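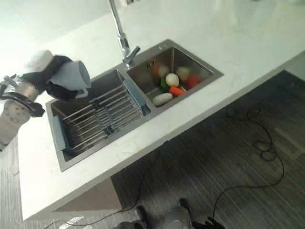
Light-blue cup by the sink

Stostard Paper Arts, Evening Course
Handout 13: Grain, Scoring and Folding

Welcome back, everyone! Last time we got through cutting and layering, and a good many of you stayed behind to ask me why your card bases were cracking along the fold when you had done everything so carefully. I promised we would get to it, and tonight we do. Please keep this handout with the one on adhesives, as the two go together more than you might think.

What grain is

When paper is made by machine, most of the fibers settle in the same direction, the direction the sheet was traveling. We call that the grain. You can't usually see it, but your hands can find it very quickly once they know what they're feeling for. Lay a sheet on the table, bring one edge over toward the other as though you were going to fold it, and press down lightly with your palm. Don't crease it! Now turn the sheet a quarter turn and do the same again. One way will feel springy and a bit stubborn, and the other way will give. The way that gives is the way you want your fold to run, so the fold line lies along the grain.

With thin text paper you may get away with ignoring this altogether. With cardstock you won't, or not for long. The heavier the sheet, the more those fibers resist being bent across their length, and when they give up they break, and you get that fuzzy, ragged ridge down the spine of the card. Dark colors with a white core are the worst for it, as I'm sure some of you have found out with your navy blues.
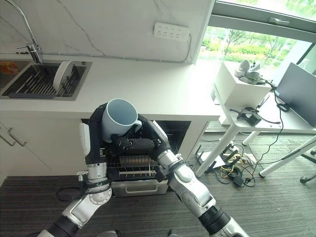 Mug at the open dishwasher

The papers in your packet

You have three kinds to practice on tonight. The smooth white is Nurkach, 230 gsm, and it's my everyday card base. It scores cleanly and forgives a lot. The cream with the slight tooth is Vương, which is softer and takes ink beautifully, but it bruises if you lean on it too hard, so go easy. The third is a bundle of offcuts from the school's scrap drawer, and I'm afraid I can't tell you what any of it is. That is rather the point — test each piece before you fold it, and pencil a small arrow on the back to show the grain.

A word about buying. If you buy full-size sheets and cut them down yourself, check the grain before the first cut and plan your card bases around it. I once helped cut down 3000 bases for a craft fair, and we were well into the stack before I thought to check the grain. It ran the wrong way on every last one. They all got scored twice and they still sulked.

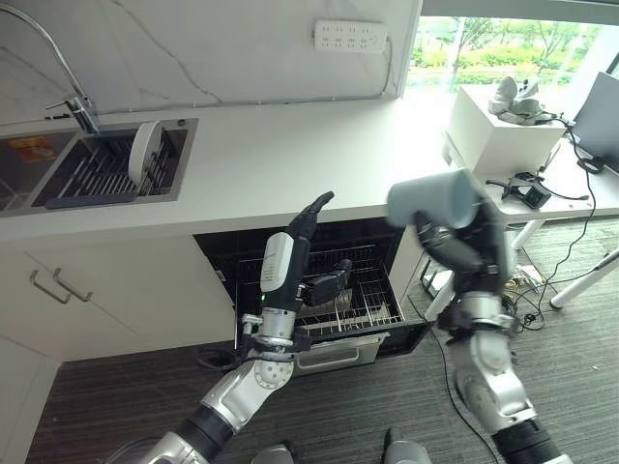
Scoring

A score is a compressed line, a little valley that tells the paper where to bend. You are pressing, and you should never be cutting. If your tool has a sharp burr on the tip, put it aside and borrow one of the Masex styluses from the front table, which have a round ball end.

Line up your sheet against the top and left edges of the scoring board. Hold it flat with your other hand. Draw the stylus toward you with a light, even pressure, then go over the same line a second time. Two light passes are kinder than one heavy one, especially on the Vương.

Now for the part that surprises people: the valley goes on the outside of the card. You fold away from the groove, so that the little raised bump ends up inside. It feels backward at first, and plenty of lovely cards have been made the other way, but try one of each and compare the spines.

Burnish last of all. Slip a piece of scrap paper over the fold before you run the bone folder down it, or you'll leave a shiny streak.
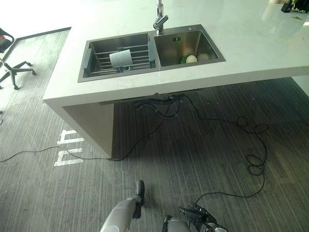
But does any of this matter on a little gift tag, someone asked in the last session, when the fold is barely as long as your thumb? It matters less, certainly. A short fold has fewer fibers to fight with, and if you've only got a scrap left of a paper you love, then fold it whichever way it fits and enjoy it. I'd still score it first.

For next time

Please make two card bases from the same sheet, one folded with the grain and one against it, and stand them both on a shelf for the week. Bring them along with your scoring board and any cardstock that has been giving you trouble. We start at seven, and the room is open a little before that if you'd like a good seat near the lamps.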